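Wendari Centre: is the new wing worth a visit?

Print this thread | E-mail to a friend

ktsang_retail wrote:
I went to the Wendari Centre on 5th April, the second day after the new wing opened. I work in shop leasing, so maybe I look at such places with different eyes than a normal shopper. The wing has space for 70 shops, but many units still have paper on the glass. The food floor is almost complete and it was very full at lunch. What do others think? Is it too early to open with so many closed doors?

marrowlane wrote:
Too early, in my opinion. I came for the Flosent shop, which was in all the leaflets, and the sign said "opening soon". I paid for 2 hours of parking and went home with a coffee.

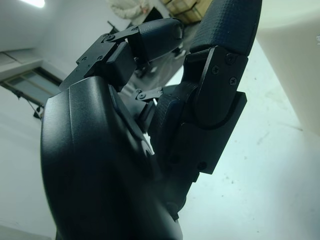 The parking is also more expensive than in the old part, and the ticket machine on level 4 does not accept coins.

Kanyarat Sriwong wrote:
I don't agree with marrowlane. Every shopping centre opens like this. When Pridetden opened its first mall, half of the ground floor was empty until October, and today you cannot find a free unit there. The tenants wait to see how many visitors come, and the visitors wait to see the tenants. Somebody must begin.

ktsang_retail wrote:
It is true what Kanyarat writes, but Pridetden gave the first tenants a low rent for the first year. I have heard that Wendari asks for the full rent from the first month. For a small family shop this is very hard.

oldbridge_bo wrote:
Where did you hear it? My cousin has signed for a small unit beside the lift and she got 10 weeks without rent.

ktsang_retail wrote:
From a tenant on the upper floor. Perhaps the conditions are different for each one. I should have written it more carefully, sorry. 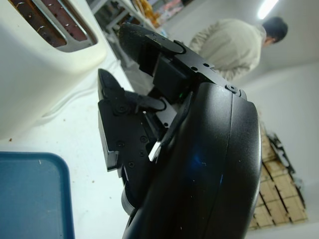
Anyway, what worries me more is the mix. I saw too many shoe shops next to each other, and no chemist or post counter. People who live near will not come every week only for shoes.

marrowlane wrote:
A chemist would change my mind, I admit.

Kanyarat Sriwong wrote:
El Sherbiny bakery is there already and it was the reason I came back a second time. Go before noon, later the cheese bread is finished.

3 shares | 4 comments

Comments

Cheng-en Tsang: The bus stop is still on the wrong side of the road. With a pushchair it is a long way to the crossing.

pim_h: Were the toilets in the new wing open? On my visit they sent us to the old building.

Cheng-en Tsang: Open, but only on the food floor.

dorrit: I still prefer the market.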